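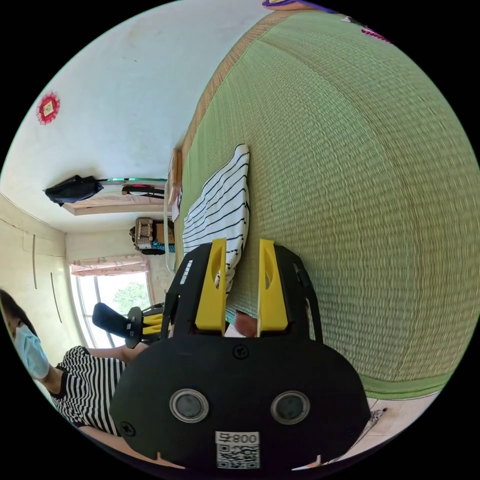 Folding is solved, Gaurav Katiyar wrote in the margin of our first draft, and has been for a while, so why spend another section on it. Fair comment and we kept the section anyway. What is solved, as far as we can tell, is folding a known shirt that somebody already laid flat on a table. The chore starts earlier than that. It starts with a heap.

**Figure 1.** Crumpled striped garment on a tatami mat, a hand-held gripper with yellow fingers in the foreground.

## 4. Can it do the laundry yet?

Short version: parts of it. Slow, and with a person nearby.

We split the job into pick, open, flatten, fold, stack. Most published numbers we looked at start at "flatten" or later. Ours start at "pick", with the garment dropped and left the way it landed. No smoothing by hand, no second drop if the first one looked bad. A garment like the one in Figure 1, crumpled on the mat with a folded edge running across it, is a normal start for us and not a hard case. Hard is a fitted sheet. We tried a fitted sheet. See 4.4.

### 4.1 Setup

Same policy everywhere, trained on demonstrations from hand-held grippers, then run on the Narmont arm pair at the Braltitz site. Two arms, parallel fingers. Controller settings as in Section 3, except the closing force, which we lowered after it kept dragging the mat along with the cloth. The task planner is Grirkutus, unchanged.

A total of 223 runs. One garment per run. A run ends when the garment is on the stack, or the arms stop, or a person has to step in. Stepping in counts as a fail at whatever stage it happened. We argued over this for a bit. A person who moves a sleeve by a finger's width has still had to walk over to the mat, and that walk is the whole cost in a home.

Garments: T-shirts, long-sleeve tops, towels, pants. Socks left out, they need matching and that is another paper.

### 4.2 Picking from the floor

Floor level was worse than table level, by a lot. Two reasons we are fairly sure of, and one guess.

First, reach. The arms come in steep over a table edge but low over a mat, and the wrist housing touches down before the fingertips do. Second, weave. Woven mats give the fingertips something to catch on, and once the tip is caught the gripper closes on mat and cloth together. Force reading looks like a good grasp. Camera says good grasp too. Then the lift, and everything comes up a little, and drops.

The guess is stripes. Thin stripes on crumpled cloth should in principle help, they show where the surface bends. In our runs the policy sometimes took a line for an edge and pinched in the middle of the panel. Not often enough to say more. Someone with more striped shirts should check.

A pick in the middle of the panel isn't lost, by the way. The arms can re-grasp in the air and work towards a hem. It just takes time, and every re-grasp is another chance to let go.

### 4.3 Opening and flattening

This is where most of the failures sit. Opening means finding two points that, pulled apart, make the thing roughly flat. For a towel, any two neighboring corners. For a top it's the shoulders, and the shoulders are usually inside the heap.

A person does it by shaking. Grab anything, lift, shake, look, grab again. Takes a couple of seconds and nobody thinks about it. We let the arms shake as well. It helped with towels and did close to nothing for long sleeves, which wrap around themselves and stay wrapped. Inside-out garments: no success at all, we had no demonstrations of turning a sleeve and the policy did not invent it.

Median time from pick to flat was 40 seconds for towels. For long-sleeve tops we cut the run at roughly 50 tries of the re-grasp loop, and a good share of the runs reached the cut.

Flattening after that is fine. Press, sweep, press. The policy likes to sweep towards itself and will push the garment off the mat if it begins too near the edge; we put in a keep-out border and the problem went away. On hard floor outside the mat the cloth slides more easily, and the same sweep that worked on weave overshoots. No fix for this yet other than staying on the mat.

### 4.4 Folding, stacking, the sheet

Folding from flat: works. Gaurav is right about that much. Sleeves in, sides in, bottom up. The folds are a bit loose and we would not sell them in a shop, but they go in a drawer.

Stacking works until the stack leans. The placing height comes from the last garment, not from a fresh look, so a small error adds up as the stack grows. Easy to repair, we didn't get round to it before the September freeze.

Fitted sheet. We gave it 30 minutes. The arms found an elastic corner, lost it, found it again from the other side. No flat state was reached. We ended the run and did not count it in the totals.

### 4.5 What this says about chores in general

Careful here, one task and one site. But the pattern matches what we saw with the parts bin in Section 3: the step people call the skill (the fold, the insert) is in decent shape, and the step before it, getting the object into a state where the skill applies, is not. Benchmarks that begin after that step will keep reporting good numbers. A household that buys the machine will begin before it.

We would like to see start states reported the way success rates are. How was the garment placed, by who, from what height, and was it ever placed again. One line in the methods would do. Our own earlier report lacked it, so this is aimed at us also.

Two things we would not conclude. One, that more fingers are needed; the demonstrators did the whole chore with the same parallel fingers, slower than bare hands but they did it, so the hardware at the tip is enough for these garments. Two, that floor work should be dropped from the tests becuase tables give cleaner results. People fold on the floor, on beds, on the arm of a couch. Bed trials are next, once the mounting is sorted.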